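Skoltgate Robotics Club - two-arm tidy up set (README)

Last updated June 2024. Written up quick before the school machine gets wiped, shout if something is missing.

What it is

Simulated episodes from our term project. Two arms, one living room, things go in and out of a container. All made in Ikari (the sim the club uses), nothing from a real robot. Charalambos Psarras did the room and the control scripts, Riaan Mthembu did the recording and most of the fixing.

What's in it

- 369 episodes, 146 of them checked by hand
- head view and gripper views, stills saved seperately
- joint angles for both arms, gripper open/close
- short text label per episode, typed by whoever was driving

Rooms and objects

One room layout in the version 4 files, blue corner sofa, wooden floor, glass door to a paved bit outside. Small objects get shuffled at the start of each episode. The container doesn't.

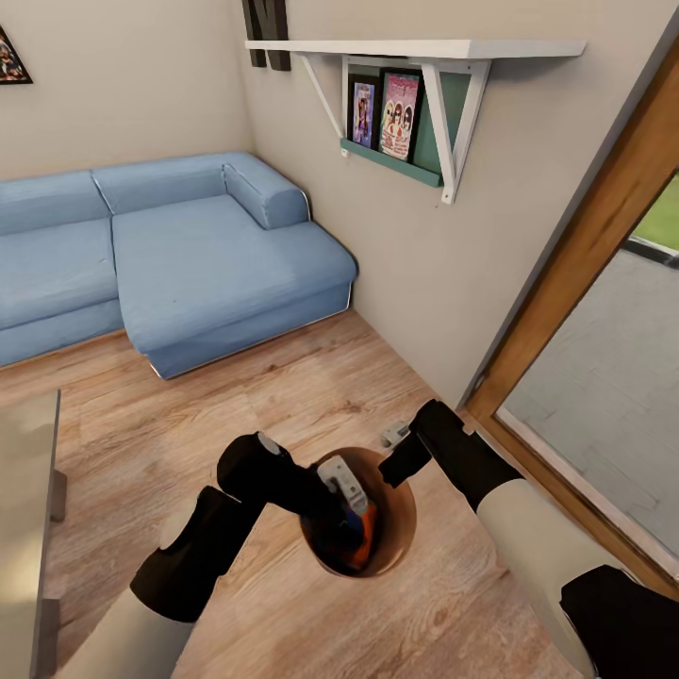

Labels say "left" and "right" from the robot's side, so swap if you are thinking of it as someone facing the robot. Early labels got this wrong, Riaan went back over the checked ones. The rest - take care.

Folders

- episodes/ one folder each, numbered, gaps are deleted runs
- stills/ PNGs, 2,130 in total
- labels.csv
- sidow_split.txt the train/test split we used for the Sidow entry, please keep to it if you want to compare scores

Known problems

- Time stamps drift between views on long episodes. Fix is in tools/align.py, run it first.
- Some labels are blank. Treat as unlabeled, don't guess.
- Gripper close value goes past 1 now and then. Clip it.
- Gripper views can be mostly floor, with dark areas and bits of the gripper hardware in the corner. Left in on purpose, filter on the view column if you dont want them.

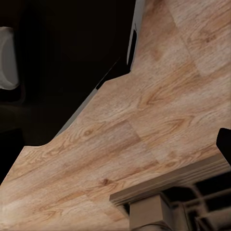

To do

- second room (Charalambos has the walls done, no furniture yet)
- better names for objects, "thing2" is no use to anyone
- move it all to the Makhubela drive before August

Using it

Free for other school clubs. Put our club name on your poster or slides. Questions to Riaan, he answers faster.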